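Chapter 4
When the Wrist Does Not Know Where It Is

Learning goals

After reading this chapter you should be able to explain the difference between a position error and a frame error, find the last trustworthy pose in a motion log, and decide whether a fault in simulation must stop the work on the real arm.

4.1 A fault that made no noise

Most faults in the earlier chapters were easy to notice. A motor became too hot, a belt slipped, a door switch opened and the arm stopped. In this chapter we study a fault of another type. The program ran to its end, all the lights were green, and the gripper was in the wrong place.

The case comes from the Hosteline project, in which the company Undix prepared an arm for kitchen and reception work in small hotels. Before any test on the real machine, each task was run in simulation 4,000 times, with furniture and surfaces placed a little differently every time. In February the team changed the software library for wrist movement from Casado to Jomton. The next night of runs finished with 783 failures. Before the change, the same set of tasks had given 64.

The first idea was that the new library was less exact. This idea was wrong, and it cost the team a week. The individual joint angles were correct in every log that they opened. What had changed was the order in which three rotations of the wrist were applied. Casado turned the wrist first around its own axis, and Jomton did this last. For small angles the two results are almost equal, so the short tests passed. For large angles the camera on the wrist and the fingers of the gripper pointed together to a place where there was no work to do.

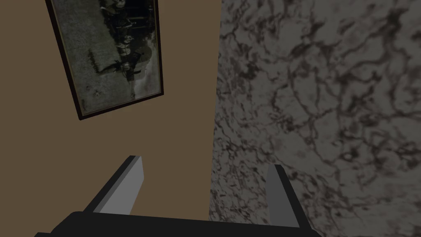 Figure 4.1 Simulated view from the wrist. The fingers are open with nothing between them, and the picture on the wall appears at a steep tilt.

Look at Figure 4.1 before you continue, and ask yourself which value in the log you would read first. Many students answer "the gripper opening". The opening tells us only about the fingers. It says nothing about the direction in which the hand is turned, and a hand in the wrong direction can open and close perfectly.

4.2 Why it is a safety matter

In simulation a wrong pose costs only computing time. On the real arm the same command could bring the wrist against a wall, a worktop or a person. The speed limit does not protect us here, because the arm moves at its permitted speed — it only moves to the wrong place. The force limit helps, but it acts after contact has begun.

For this reason we use the following rule in the rest of the book: when a library that calculates rotations is changed, the real arm stays switched off until the large-angle tests have been repeated.

Key terms: pose, reference frame, rotation order, silent fault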